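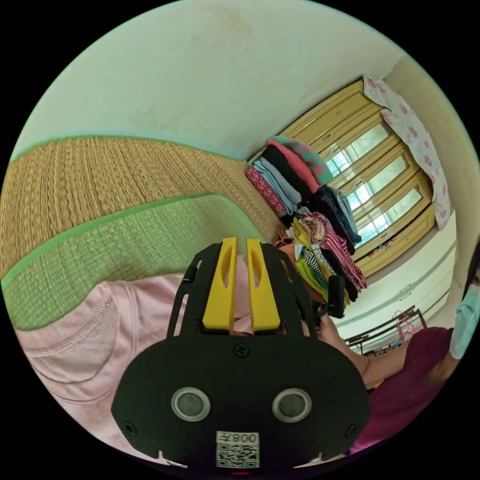
Nolow Workshop Notes, page 6

Fitting the fingers to a Nolow hand gripper

Print both fingers flat, slot facing up. Ours are yellow so they stand out against the black body. Slide them into the bracket and nip up the screws by hand — the thread is only plastic. Close the grip 8 times and check that the tips meet evenly.
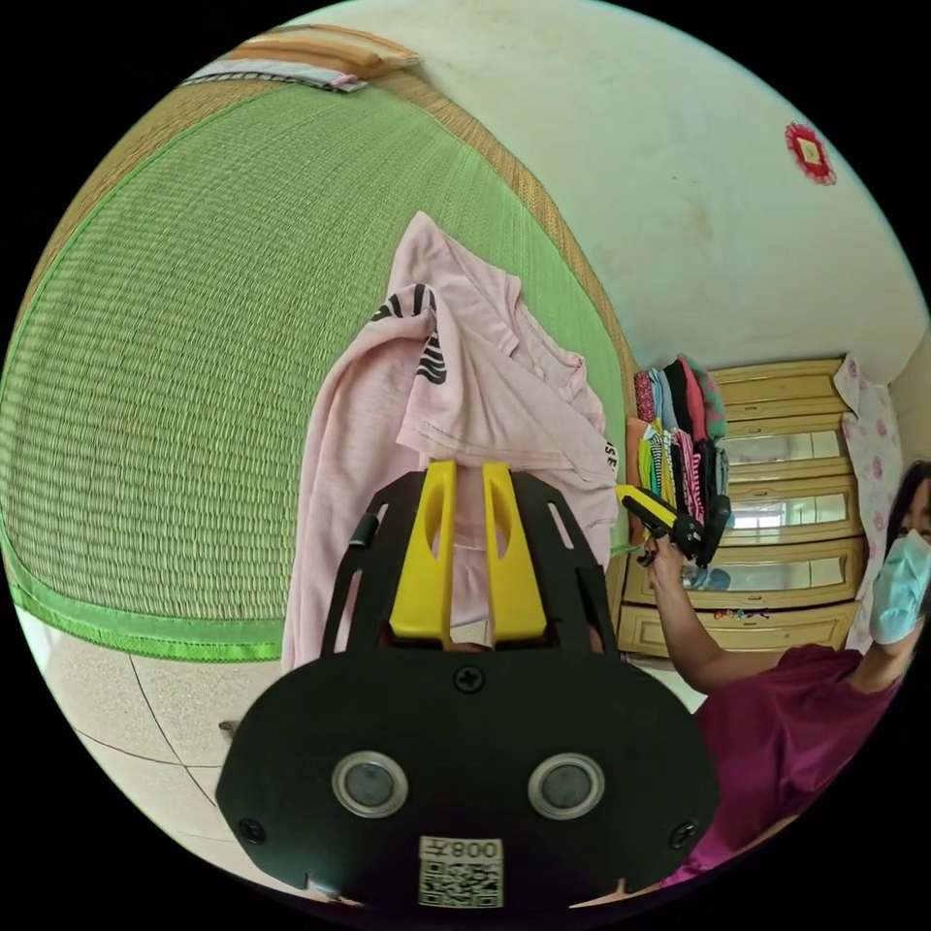
Soft cloth is the best first test, as it shows up weak tips quickly. Start with one layer and pinch near a fold. A T-shirt laid out on a mat, like the pink one beyond the fingers, gives you seams and a collar to try as well. If the cloth slips, glue on a strip of Zinetti rubber, 2 mm thick, and leave it overnight. Check the screws again after 1,000 grips.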